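Mug trees and enamel mugs: frequently asked questions

The answers on this page apply to the Lamik mug tree (wooden post, wooden pegs, round black base) and to the Komley enamel mug. Most will also hold for similar products from other makers. Questions about orders and returns are handled on a separate page.

Setting up the stand

Where should the stand go?

On a flat, level surface, with the whole base supported. A kitchen table or bench is fine. Leave a clear hand's width on every side so a mug can be lifted away without striking a wall or a splashback. If the bench has an overhead cupboard, check that there is room to raise a mug over the tip of the highest peg.
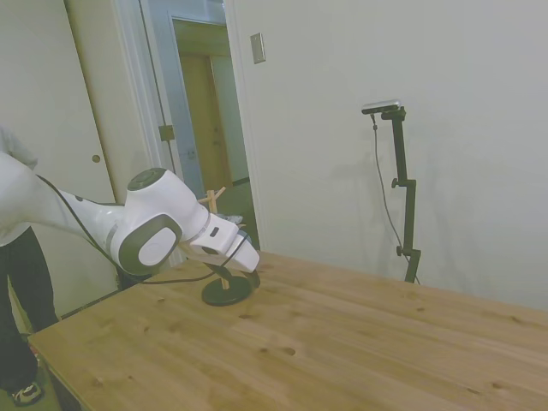 Mug tree on a pine table, round black base and wooden post.

Does it need to be assembled?

The pegs are fitted and glued at the workshop. The post and base ship separately and are joined with one bolt from underneath. Start the bolt by hand, then tighten it with the supplied hex key until the post no longer turns. Stop there. Overtightening will crush the end grain and the post will loosen again within a few months.

The post leans slightly. Is it faulty?

Check the table first. Rotate the stand half a turn in the same spot. If the lean changes direction along with the stand, the bolt is not seated squarely; remove it, clear any sawdust from the hole and refit. If the lean stays on the same side of the room, the table is out of level.

How tall is it?

The assembled height is 307 mm. The earlier version was 293 mm and is no longer made. The two look much alike, but their posts are not interchangeable, as the bolt hole was moved when the height changed.

Will the base mark my table?

The base has a felt ring underneath. On soft timber such as pine, grit caught in the felt will leave fine scratches if the stand is dragged. Lift it to move it, and brush the felt when you wipe the table.

Hanging and removing mugs

Which way should the mug face?

Pass the handle over the peg from the tip and let the mug settle against the post end. The mouth will tilt to one side. Direction is a matter of preference, but keep all mugs turned the same way around the post, or neighbouring rims will touch.

In what order should pegs be filled?

Fill opposite pegs in turn. A single mug on a low peg makes no practical difference to stability. Several heavy mugs on one side do, particularly on the upper pegs. Remove them in the reverse order. 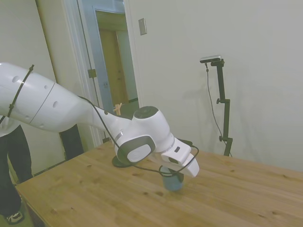 When taking a mug down, lift before you pull. The pegs are angled upward, and a mug pulled straight out will drag the stand with it. Raise the handle clear of the peg, move the mug away from the post, then lower it to the table. Set it down flat. Enamel chips most often at the lower edge, where a tilted mug meets a hard surface.

How much weight can each peg hold?

The pegs are intended for empty mugs only. Engelbert Egger, who turns the posts, tests one stand from each batch by hanging 5 kg from a single peg overnight. This is a check on the glue joint and should not be read as a working load.

Can I hang mugs that are still damp?

Dry them first. Water collects where the handle rests and will lift the oil finish on the peg. It also runs down to the joint, which swells and may split the post. If a peg has gone grey, sand lightly along the grain and apply a food-safe oil.

My mug does not fit over the peg. What can I do?

Small handles are the usual cause. Measure the opening at its narrowest point and compare it with the peg tip. Do not sand the peg down to suit one mug — the taper is what keeps the others in place.

Enamel mugs

Why is the rim a different colour?

On many enamel mugs the rim is finished in a separate, darker colour. The rim is where the coating is most exposed to knocks, and small wear shows less against a dark band.
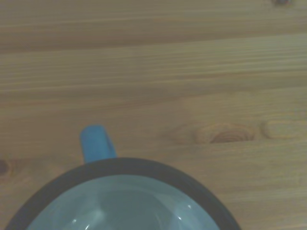

Some variation in the width of the band is normal and does not affect use. A rough or sharp spot is a defect. Run a dry fingertip around the rim before first use, and contact us if you find one.

The mug is chipped. Is it still usable?

A chip on the outside is cosmetic, although the exposed steel will rust if left wet. A chip on the inside or on the drinking edge means the mug should be retired from drinks. It will still hold pencils.

Can it go in the dishwasher or microwave?

Dishwasher, yes, though the gloss will dull over time. Microwave, no. The body is steel.

How do I remove tea stains?

Fill with warm water and a spoonful of baking soda, leave for an hour, then wipe with a soft cloth. Avoid steel wool and scouring powder. For a stubborn ring, repeat the soak before trying anything stronger.

Should mugs be stored on the stand or on a shelf?

Either is suitable. On a shelf, do not stack enamel mugs inside one another. The rims bind and will chip when forced apart.
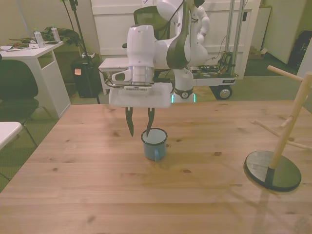 Spare parts

Which parts can be replaced?

Bolts, felt rings and complete posts for the current height. Single pegs are not sold, as they cannot be glued reliably outside a jig. Write to Tarmo Urbonaitė in the parts office and include a photo of the underside of the base.

Are parts for the 293 mm version available?

Felt rings and bolts only. The last of the posts were sold in August.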